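Nernico Folding Table
Set-up and Care Guide

Section 5: Putting up, covering and storing the table

This section applies to all Nernico tables supplied to dining rooms, nurseries and meeting rooms through Nomcombe. It should be read before the table is opened for the first time. Staff who have used the earlier model should note that the leg locks now work in the opposite direction.

Cloths of any pattern may be used on the table, provided that they are of the correct size (see Covering the table).

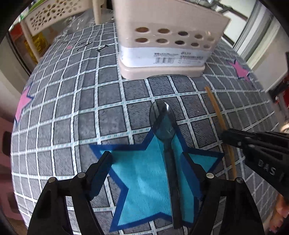
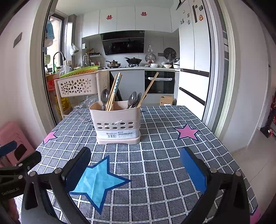 Patterned cloth with stars and a white grid.

Before you begin

Choose a level floor, clear of loose mats and trailing leads. Allow enough room on every side for a chair to be drawn back fully. The table should not stand across a doorway or in front of a fire exit, even for a short time.

Two people are needed to lift the table. It may be opened by one person once it is lying on the floor.

CAUTION: Keep children away from the table until all the legs are locked. The hinges can trap fingers.

Opening the table

1. Lay the folded table flat on a clean blanket or dust sheet, with the legs facing upwards.

2. Release the strap and put it in the storage bag. A strap left hanging from the frame is a trip hazard.

3. Open the two halves of the top until they lie flat, and slide the centre catch across. The catch must pass fully into its slot.

4. Raise each leg in turn until the lock clicks. Push the red collar down over the joint.

5. Pull gently on each leg. If any leg moves, lift the collar, fold the leg back and repeat step 4.

6. With one person at each end, turn the table on to its side and then on to its feet. Do not swing it over on two legs.

Note: A new table may be stiff at the centre catch. This eases with use. Oil should not be applied, as it will mark cloths and clothing.

Levelling

Each foot has a screw adjuster. Turn it clockwise to shorten the leg and anti-clockwise to lengthen it. No adjuster should be extended by more than 15 mm. Where the floor is too uneven for this, the table must be moved. Folded card or paper should not be placed under the feet.

Covering the table

The cloth should hang evenly and should end well above the floor. Long cloths catch on shoes and wheelchair footrests.

1. Wipe the top and let it dry completely.

2. Place the folded cloth in the middle of the table and open it outwards.

3. Smooth the cloth from the centre towards the corners.

4. Fit the Nelilell cloth clips, if supplied, one to each side. Clips should be kept away from the corners, where they are easily knocked off.

Cloths with a plastic coating should be rolled for storage – a sharp fold will leave a crease that does not come out. Cotton cloths may be washed according to their own label.

CAUTION: Hot dishes must stand on a heat mat at all times. A cloth does not protect the top from heat.

Cleaning

Wash the top after each use with warm water and a little washing-up liquid. Rinse and dry. Bleach and scouring pads will damage the surface, and any resulting marks are not covered by the Amin extended warranty. Crumbs in the centre hinge should be removed with a dry brush before the table is folded.

Folding and storage

1. Remove the cloth and clips.

2. Turn the table on to its side and lower it on to the blanket, legs upwards.

3. Lift each collar, press the lock and fold the leg down.

4. Release the centre catch, close the halves and fasten the strap.

Folded tables may be stacked flat, to a height of no more than 6. They should not be leaned against radiators.

Routine checks

The locks, collars and feet should be checked every July and after any fall or heavy knock. A full check takes around 5 minutes for each table. Any table that fails should be labelled and taken out of use – repairs to the locks must not be attempted on site.

Replacement feet and collars may be ordered from Aishwarya Menon, Parts Desk, Nomcombe. Please give the model number, which is printed under the top beside the centre catch. Questions about the warranty should be sent to Krishnamoorthy Mathew at the same address.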